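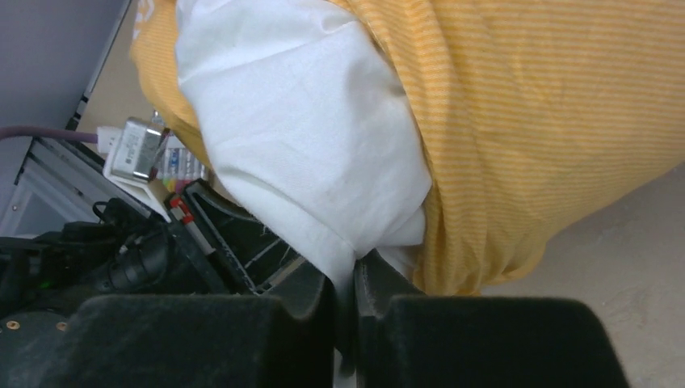 Yellow striped fabric and a white cloth

Plemar Youth Football - Progress report to the Suninier Fund
Last updated: July 22, 2021

Dear Caroline Sang,

I write to inform you about the second period of the grant. The league now has 66 registered teams, and all of them have played their first round. The girls' under-15 group is the strongest part of the program. Their final at the Ding ground was decided in extra time, when the Cliketti side scored from a corner kick and won 3-2.

Attendance. We counted 3,754 spectators over the whole spring season. Our target was 4,000, so we are a little below it. Two match days were moved because of heavy rain, and on the new dates fewer families could come.

Coaching. Mwanahawa Magesa finished the course for new coaches in the east district. Eleven persons passed the test and three will repeat it in October. Zhiqiang Wei continues with the goalkeepers, and he asks for one more training hour each week. I support this request.

Referees. This is still our weak point. We have enough referees for the older groups, but for the small children the coaches often must whistle the match themselves. Aiguo Qian has made a list of former players who may be interested.

Budget. From the equipment line we have spent 1,985 dollars, mostly on balls, corner flags and goal nets. The travel line is almost not used - the away matches were all inside the district. We would like to move a part of it to field rental, and I ask for your written approval before the autumn round begins.

The full table of results is sent separately.

With respect,
Guilan Dong
League coordinator

Contact | © 2021 Plemar Youth Football | Back to top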